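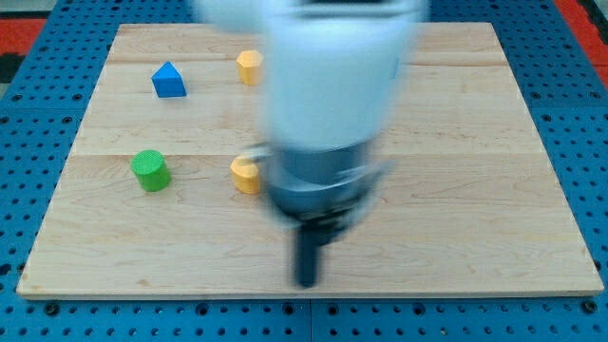
A student in the February section asked why we spend two full weeks collecting demonstrations when the training script runs overnight, and whether the time would be better spent on the model. Several others in the room agreed. These notes are the long answer, and they go with the reading for Unit 3.

## What one example contains

In this course one example is called an episode. It begins when the operator presses record and ends when the operator marks it as kept or discarded. In between, the logger saves:

- camera images
- joint positions of the arm
- gripper opening
- the command sent at each step
- a task sentence, typed before recording starts

The learner is trained to predict the command from the rest. It has no other source of information about the task. If the operator knows something that is not in the images, the joint readings or the sentence, the learner can't pick it up.

## The block task

Our working task is "move the named block to the open side of the board." The blocks differ in color and shape: a blue triangular prism, a green cylinder, yellow prisms. Two yellow prisms may be on the board at once, so "the yellow block" is not a good task sentence. Write "the yellow block nearest the gripper" or "the yellow block in the far row," and check it against the board before you press record.

The blocks should not go back to the same spots after every episode. In the Isthorpe set, collected for an earlier version of this course, the operators reset to a fixed layout. The trained policy reached for the usual position even after the block had been moved a few inches. All 1895 kept episodes had that problem, and we now use the set only for practice with the loading code.

## Speed and blur

A fast arm smears in the camera image. The outline of the wrist can double, and a block behind it may be partly hidden. Some of this is fine, and the learner should see a certain amount of it. It becomes a problem when the blur falls on the moments that matter most, the approach and the grasp.

Move at a normal pace over open board and slow down near a block. Don't stop completely. Long pauses teach the policy to pause, and it may then never start again. This is the most common fault in first-week data.

## Keeping and discarding

Keep an episode if the named block ended up where the sentence said. Small corrections on the way are useful, such as a second try at a grasp, so keep those too. Discard if:

1. the wrong block was moved
2. a hand entered the camera view
3. the logger reported dropped images
4. the task sentence was wrong (don't edit it afterward)

Discarded episodes stay on the disk with a flag. Please don't delete them. We use them in Unit 8.

## How many

The class target is 2000 kept episodes, pooled across all groups. Ní Bhriain's rule, which we follow here, is to train early on a small part of the set, watch where the policy fails, and collect the next batch in those places. A group that records its whole share before training anything usually ends up with many copies of the easy case.

Upload through Zendia at the end of each session. The Ovetti viewer plays back episodes at recorded speed, and every group member should watch at least one full session that someone else recorded.

## Before next class

- Record one session with your group and upload it.
- Write down each layout you used. A sketch is enough.
- Bring one discarded episode and be ready to say which rule it broke.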